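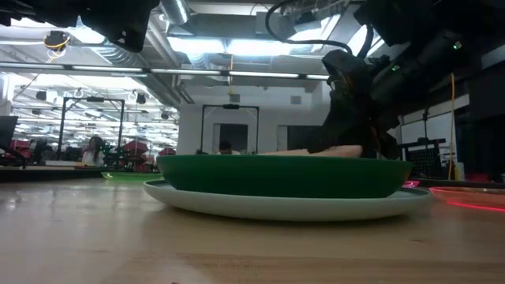 Bowl on plate, right arm working in the bowl.

Forum > Data collection > Two-arm tabletop, bowl and plate sets

curkness_ops
Posted 12/11/25

We are collecting teleoperated examples for a tidying policy: plates, bowls and trays on a table, two arms, one operator. The set is called Hustholm and stands at 594 episodes. Validation loss looks fine, but the policy hesitates whenever a bowl is sitting on a plate. It goes down to the rim, stops, and backs off.

My question is whether to record more of the same or change what we record. Operators are told to start over if they miss a grasp, so every kept episode is a clean one.

tkravchuk
I'd change it. If all you keep is clean runs, the policy has never seen what to do one inch to the left of a good grasp. Keep the misses, as long as the operator recovers and finishes.

dull_gripper
Disagree with Tamara. We kept misses in April and the policy learned to miss. It would close next to the rim, open, and try again, because that's what half the examples did. We threw out over 3,188 episodes and went back to clean ones.

tkravchuk
Did you cut the part before the miss, or leave it in? You want the recovery as training data and the mistake left out. Start the clip where the correction starts.

dull_gripper
Left it in. Trimming by hand was too slow for us.

curkness_ops
Trimming is possible here. We use Volisero for logging and it has a key the operator can press to drop a marker. Adding another view from the fixed camera so you can see the spacing.

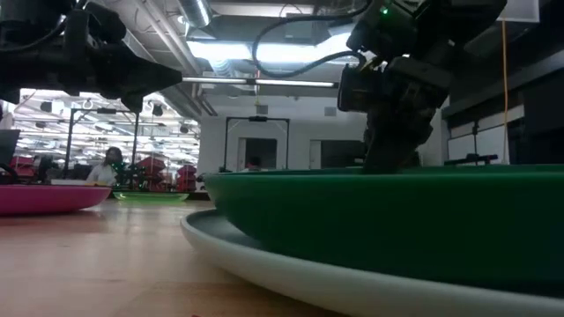
Same bowl and plate, with the pink and light-green plates on the left.

h_sydorenko
Before you trim anything, look at your start positions. How many different places does the bowl begin in? If the stack is always on the right, I would fix that first.

curkness_ops
Mostly on the right. Hryhorii, fair point. We have 19 layouts written down and the stack is on the right in all but 2 of them.

h_sydorenko
Then the recovery argument can wait. Move the stack, swap which arm goes first, and record again with the same operators.

tkravchuk
Both can be done in the same week. I still say the backing off at the rim is a recovery problem.

pylypenko_lab
We had the same stall and it was the operators. Two of them paused over the rim to check depth, and the policy copied the pause. Plot gripper speed against height before you spend a week on layouts.

curkness_ops
Will do that first, it's only a script. View from the wrist camera for whoever asked in the other thread.
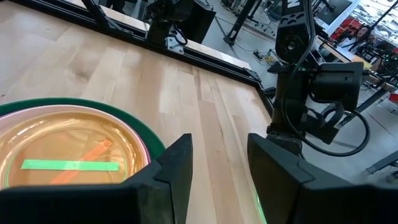 dull_gripper
Should episodes from different operators go in the same training set?
pylypenko_lab
Put them together, but tag each episode with the operator so you can pull one person's runs out later if the policy picks up a habit from them.

h_sydorenko
Agree on the tags. Also log the layout number in the same place - we forgot and had to match it up by hand.

curkness_ops
Layout number is already in the file name. Operator is not, so I'll add it tonight and post the speed plots when I have them.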